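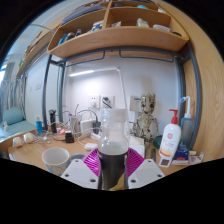
*The desk, with the bottle front and center.*

I have a rule about that desk, and the rule is that I clean it when I can't find something. Tonight it was the adapter. I had a bag half packed on the bed and a ride coming at 5:59 in the morning, and the one thing I needed was the adapter my sister lent me in February, which I had promised to give back in February.

So I sat down and looked at the mess properly, maybe for the first time since I moved in.

The paper cup went first. Well, no, first I picked it up and admired it, because I'd forgotten it had that faint blue pattern on the side, and it seemed a shame to throw out a cup that somebody had bothered to decorate. It came from the Golla, downstairs, where they put your coffee in paper even if you say you're staying. I put it back down. Great start!

Then the bottle. Everybody has one thing on their desk they've stopped seeing, and mine was a clear plastic bottle with no cap and something dark in the bottom of it. The cap had to be somewhere. I spent a good while being certain the little bluish-gray lid by the cup belonged to it, and then I held the one over the other and it was the wrong size by a mile, so now I had a bottle with no cap and a lid with no home. My grandmother would have kept both. She had a drawer for lids, and another drawer for things that might someday want a lid, and when we emptied her apartment we didn't make a single match. I laughed so hard I had to sit on the kitchen floor, and then I wasn't laughing.

I moved on to the cables.

The cables live in a glass container, and I was very proud of that container when I started it. I'd read somewhere that you should give your clutter a beautiful place to be. All that happened is that I could now see the clutter from the bed. I tipped the whole thing out and pulled at a white end, and the entire knot came along with it like a fish. Eighteen minutes I worked on it (I know because I kept checking the clock and doing the math on how much sleep I had left), and I got 2 free. Two! One was for a phone I don't own anymore. The other one I honored with its own spot on the windowsill.

My phone buzzed in the middle of this. It was my sister.

"Are you packed?"

"Basically," I wrote.

"Do you have my adapter?"

I looked over the desk. There was the small blue bottle with the white cap, which I'd bought at the Kapoor pharmacy for a headache that was gone by the time I got home. There was the little black charger block, which has never once been where I left it. There were cords looping along the back by the wall, white over black over white, and I followed one with my finger the way you do those mazes on a kids' menu, under and around and under again.

And it went to her adapter. Of course it did. It had been sitting there by the wall the whole time, a foot from the outlets, with everything I own draped over it.

"Right here," I wrote. "Never lost it."

"You're such a liar," she wrote back, and then a heart.

I should explain that we hadn't talked much since the apartment. There wasn't a fight. She took the train back to Sumen with two boxes and I came home on the bus with the rest, and then it got to be spring, and every time I thought of calling I thought of the adapter first and felt bad and didn't call. It's a dumb reason. It weighs nothing, you could mail it for the price of a sandwich. I think I liked having something of hers that she'd have to ask for.

I wound the cord up neatly and put it in the bag, on top, where I'd see it. Then I took it out and put it in my coat pocket, in case they lost the bag. Then I thought about the lid.

It's a nice lid, is the thing. Round, flat, a sort of rainy color. I turned it over a few times and wrote to her again, even though it was late and she gets up with the baby.

"Did you keep any of Grandma's jars?"

It took her a minute.

"One. The Rereo one, from the pickles. Why?"

"Does it have a lid?"

I could see her typing, then not typing, then typing again. I put the lid in my other pocket and went to bed with the light on, and left the rest of the desk how it was.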